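Open cube shelving on trial as fruit storage in Nosville flats

NOSVILLE - Housing supplier Edau has begun a trial of open cube shelving as dry food storage in its one-room flats, where the sleeping area and the store share a single floor. The units replace the closed larder cupboards fitted until last May.

The shelving is supplied by Cirach. It is white, with fixed vertical dividers and horizontal boards, and has no doors. Edau's fitting note asks for the unit to stand against a side wall, clear of the bed, with access from the front only. Total load on the unit is limited to 20 kg in the trial flats.

Fruit is kept singly or in small bunches, spread across separate compartments. The note gives two grounds for this: pieces that do not touch bruise less, and a spoiled piece can be found and removed without emptying a bowl. Moving fruit to and from the shelves is done with a small handled basket, carried at the level of the lower compartments.

Cut fruit is outside the scope of the note. Edau says a halved avocado may stand on a shelf while a meal is being prepared, but should go into a covered dish afterwards and the board be wiped down. Grapes are to be stored on the stem. 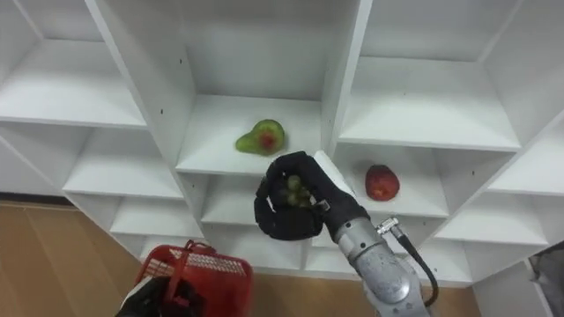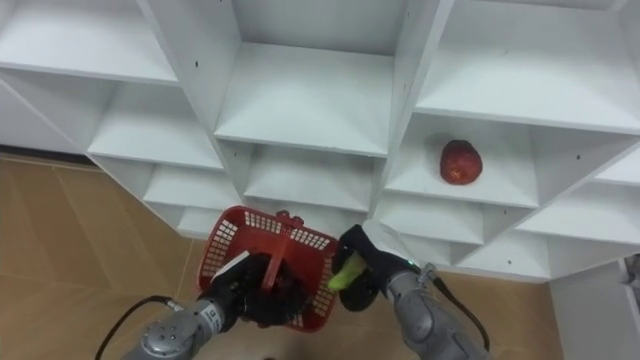
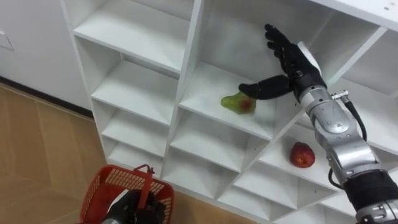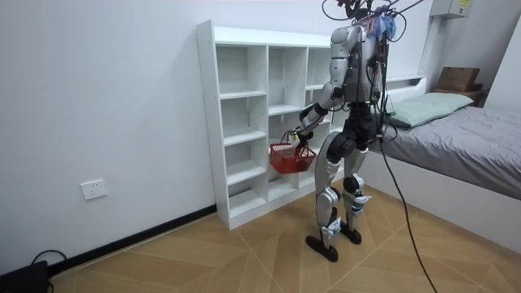
The white cube shelving at Nosville. Fourth picture: the unit against the side wall, with the bed on the right.

The first phase covers one building on Chareonsuk, with the wider programme to follow if the results are accepted. Edau manages 3,100 flats in the district, of which 1,781 are one-room units with no separate kitchen store. An order for the first 1,000 shelving units depends on the outcome.

Two points remain open. The upper compartments are deep, and small items placed at the back are difficult to reach without leaning into the unit; Cirach has offered a shallower version at the same height. The boards also lack a front lip, so round fruit has to be set well back from the edge. A clip-on strip is being tested and will be fitted to half of the trial units.

Edau will inspect the boards for staining and warping at the end of the trial. Residents can report faults at the site office on Wednesday mornings.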